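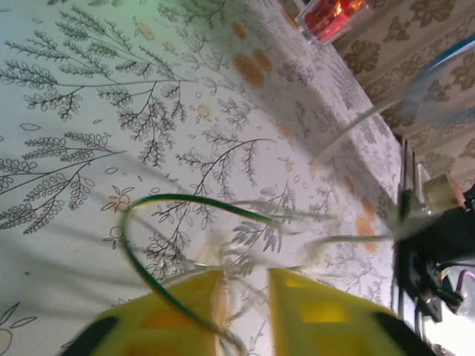
Wrist view, open fingers, with a green and yellow cable and a piece of clear plastic above the tablecloth.

Nistavside Cables and Baskets, version 3

Nistavside is a small set of teleoperated demonstrations for learning to handle thin cables near plastic baskets. It contains 288 episodes. Each episode is one attempt by one operator, with the wrist video, the joint positions, the finger opening and a short text instruction. The set was prepared by Abdelkrim Fahmy at the Vakumthorpe workshop and this card was last revised on October 11, 2019.

Please read the part about known problems before you train anything.

What the arm is asked to do

There are two task families. In the first one, called "lift", the operator picks up a cable from the table and brings it over a basket. In the second one, called "clear", the cable is already inside a basket and must be taken out without turning the basket over. The instruction text names the colour of the cable and the colour of the basket, for example "put the blue cable in the white basket". Some instructions name only the basket, and then any cable is accepted.

The baskets have perforated walls, and this was our main interest. A cable end can go into a hole and stay there, and the policy has to learn to pull back a little before it pulls up. Our earlier set, Grasley, had only solid boxes, and policies trained on it pulled straight up every time. 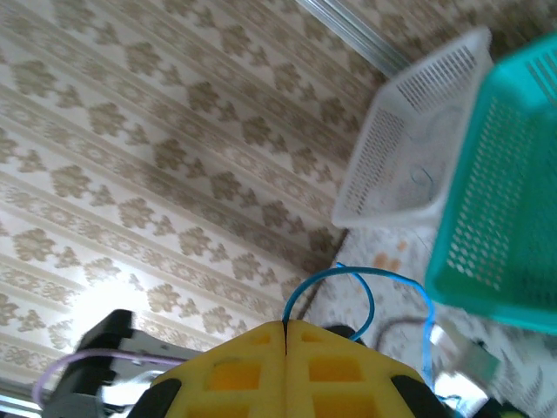
The operators were told to work at a comfortable speed and not to repeat a motion only to make it look nicer. If a cable slipped, they could try again inside the same episode. We kept these second tries and marked them in the field "retry". In 17 episodes the operator gave up before the end. They are in the folder "stopped" and are not part of the default split.

How the files are arranged

Every episode has its own folder with four files:

video.mp4 - wrist camera, colour, no sound
state.csv - joint positions and finger opening, one row per video image
task.txt - the instruction, one line
notes.txt - remarks of the operator, can be empty

The time column in state.csv starts at zero for every episode. Finger opening goes from 0 (closed) to 1 (fully open). It is the measured value and not the commanded value, so when the fingers hold something thick it will not reach 0.

The wrist camera is fixed at an angle, so the table and the wall are strongly tilted in the video. We did not rotate the images. If your model was trained before on level images, we recommend to test with rotation and without it. In our own tests it made less difference than we expected.
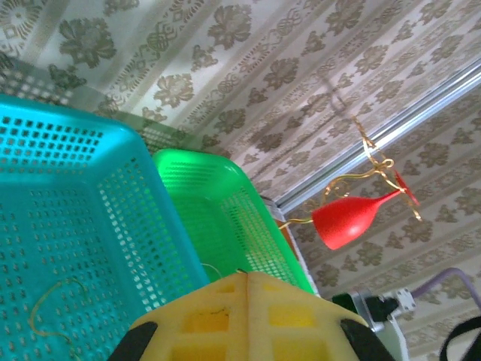
Known problems

Room light. The light is bright and uneven, and pale surfaces can be washed out. We did not correct the exposure.

Clear plastic. Transparent objects are hard to see against the printed cloth, even for a person. Please do not use these parts for training a segmentation model without making your own labels.

Colour names. One operator writes "teal", another writes "cyan" or "turquoise", and the same basket can have all of these names. We decided to leave the words as they were written. A table of synonyms is in colours.txt.

The arm's own cables. Parts of the arm and its wiring can come into view at the sides. A detector which looks for any thin coloured line will find them also.

Changes

Version 3: state.csv now has the measured finger opening. Before, it was the commanded one.
Version 2: February. Added the "clear" tasks and the notes files.

Use and contact

The set is free for research and teaching. If you publish results, please name the version. Sầm, our loader script, is kept in a separate repository and reads versions 2 and 3 only. Corrections of the labels are welcome - send them to Abdelkrim Fahmy with the episode number and the line you want to change.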